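Review: Wondari two-arm sorting cell, open day demonstration

Our department attended the April open day at Kemama, where Annick Lacroix presented the cell to 14 visitors. The package pairs two arms with a long, narrow conveyor and is intended for small electrical parts. Setup instructions were clear, and the pendants were easy to read. Cable routing needs improvement before classroom use. We recommend a trial period of 71 days prior to purchase.

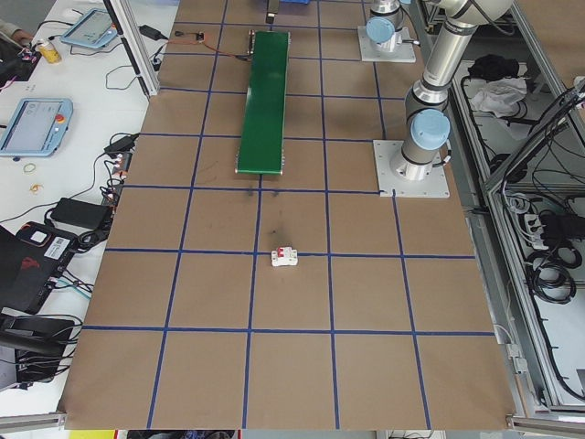

Demonstration cell with a circuit breaker on the taped grid.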